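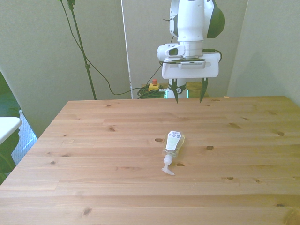

Visitor Guide and Keeper Assistant, Hudevell Wildlife Park

Part-time and casual positions, Orance site
Starts February

Hudevell Wildlife Park is looking for people to join the visitor and animal care team for the autumn season. There are 3 part-time positions and 2 casual positions. All of them combine guiding visitors with routine animal care, and the split changes with the season. In school holidays expect to spend most of the day with visitors. In quieter weeks you will be out with the keepers.

The park is on open plains country outside Orance. Most of the animals are Australian natives, with a smaller African section on the eastern side where we keep antelope, zebra and ostrich. Visitors see the eastern side by bus and the rest on foot. The walking loop takes an hour at a steady pace and is mostly gravel.

What the work involves

Giving commentary on the bus tour, using the park's notes until you know the route well enough to do without them.

Leading small groups around the walking loop, including school groups.

Giving one keeper talk a day, usually at the wombat or wallaby enclosure.

Preparing feed for the macropods and birds, and washing up afterwards.

Raking yards, scrubbing water troughs and checking fence lines.

Filling in the daily record sheets for each enclosure.

Helping at the gate and in the kiosk when we are short. This happens more often than we would like, particularly on long weekends.

You will not work directly with the larger African animals. That work is done by senior keepers, and training for it is a separate program open to staff after a full year.

A usual day

Keeper assistants start at 7 am. The first job is the walk-round, when every enclosure is checked and anything out of place is reported by radio. Feed goes out next. The gates open at 9.30 am and the first bus leaves the Karpenko shelter at 10 am. Guides who are not rostered on for feeding start at 9 am.

Afternoons are for talks, second feeds and yard work. The last bus comes back at 4 pm and the gates close half an hour later. Everyone helps with the closing walk, which means checking that no visitors are left on the loop and that all the double gates are latched.

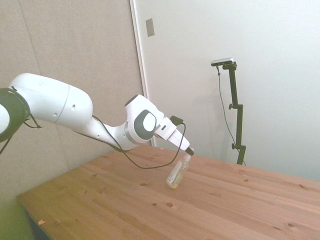
Record keeping takes up more of the day than most new starters expect. Each enclosure has its own sheet for food given, food left, droppings, weather and anything odd in how the animals are behaving, and the sheets have to be finished before you go home. They are kept in folders by species, with the macropods split by mob. Most staff write theirs up indoors at a light-brown wooden table, where there is room to spread the folders out, and leave them there for the senior keeper to sign. Handwriting needs to be readable. We have looked at moving to tablets but reception on the far side of the park is too patchy for now.

What we are looking for

You need to be comfortable talking to a group of strangers, some of whom will be small children and some of whom will know a great deal about birds. You need a current driver's licence (a manual licence is an advantage – two of the farm utes are manual). You need to be able to lift a feed bag, walk for most of the day and work outside in heat, wind and rain.

A Certificate II or III in animal care or wildlife is welcome but not required. Experience on a farm, in a vet clinic or at a boarding kennel is just as useful to us. So is guiding experience of any kind, including museums and walking tours.

A Working with Children Check is required before you start. First aid training is provided if you don't have it.

A light vehicle endorsement for the bus is not needed to apply. The bus is driven by our own drivers and guides sit up front with the microphone.

Pay and conditions

Part-time staff work a rotating roster over 14 days, with at least one weekend off in each roster. Casual shifts are a minimum of four hours. Pay is under the relevant award, with weekend and public holiday rates. Uniform shirts, a hat and a wet weather jacket are supplied. You supply your own boots, which must be closed and ankle height or better.

Staff get free entry for family and a discount at the kiosk. There is no public transport to the park. The staff car park is off Nesness Road, past the main entrance, and several people car pool from town.

A limited amount of shared accommodation is available at the old shearers' quarters for part-time staff moving to the district. Rooms are basic and no pets are allowed because of quarantine rules at the park. Please say in your application if you would like to be considered for a room.

How to apply

Send a resume and a short letter of no more than 500 words. In the letter, tell us which position you are applying for, when you could start and which days you can't work. Please also describe one time you had to explain something to a group. We read all of the letters, so there is no need to attach certificates at this stage.

Shortlisted applicants will be asked to come in for a half-day trial, which is paid. You will shadow a keeper for the morning feed, then give a five-minute talk on an animal of your choice to members of the team. Notes are fine.

Applications go to Guilan Dong, Visitor Programs, at the park office. Questions about the animal care side of the work can be put to Flurina Imhof, Head Keeper, who is easiest to reach by phone between 1 pm and 2 pm. Leave a message with the office at other times and she will ring back.

People who applied last season are welcome to apply again.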